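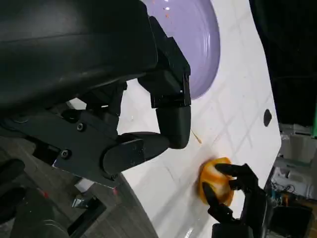 How long do striped pumpkin buns keep at room temperature?

Two days in a closed container, out of direct sun. After that the crumb dries from the outside in, and the orange stripes go dull before the rest of the bun does. For longer storage, freeze them on the day they are baked.

Can I serve them straight from the freezer bag?

No. Thaw them unwrapped on a rack for 70 minutes, then warm them in a low oven for a few minutes. Thawing inside the bag traps moisture under the stripes and the skin wrinkles.

What size plate should I use?

For a single bun, a plate with a flat center wide enough that the bun does not touch the rim. A raised rim is useful for crumbs. The Etberg side plate has a shallow rim and is the one we send with the tea set. Any plate of similar size will do.

Does the color of the plate matter?

Only for looks. Orange and cream show up well against lavender or pale teal. On a white plate the pale dough tends to disappear. Duarte Lobo, who handles our tableware orders, keeps the plates and mugs in different colors on purpose so that mixed sets are easier to sort after washing.

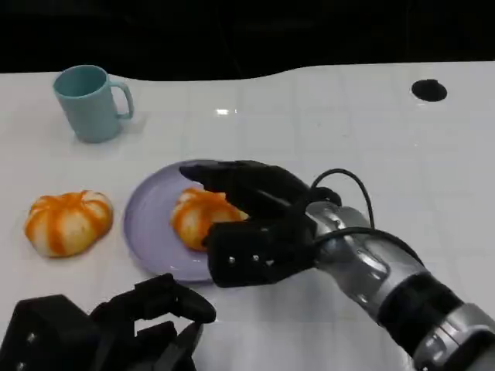 Mugs are sold separately from plates. The handle should be large enough for two fingers, and the base should sit flat with no rocking. If a mug rocks, return it – the glaze on the foot is uneven and sanding it at home will not help.

How should I pick up a bun without marking it?

Hold it low on the sides, across the lobes, and lift straight up. Pressing on the top center leaves a dent that does not recover once the bun is a day old. Buns from the Dokville bakery have a slightly firmer skin than the ones we bake at Esteves, but the same applies.

Can buns be placed directly on the table?

On a clean, smooth surface, yes, for a short time. Glossy white tabletops wipe down easily but show every crumb and grease spot. Wipe with a damp cloth first, then a dry one. Keep food and cups clear of any cable hole, where crumbs collect and are hard to remove.

What gives the stripes their color?

Pumpkin puree and a little paprika, mixed into a separate piece of dough. The stripes are laid over the plain dough before the final rise. We changed the paprika in July and the color is now a little stronger.

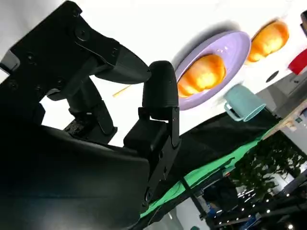

ORDERS AND RETURNS

What is the smallest order?

One box. The largest we can bake in a single day is 200 buns, and orders of that size need to reach us a week ahead.

Who do I contact about a damaged plate or mug?

Write to Florêncio Correia through the Lurnudex order form. Include the order number and say whether the damage is to the rim, the handle or the base. Chips on the rim are replaced free of charge. Fine scratches from cutlery are normal wear and are not covered.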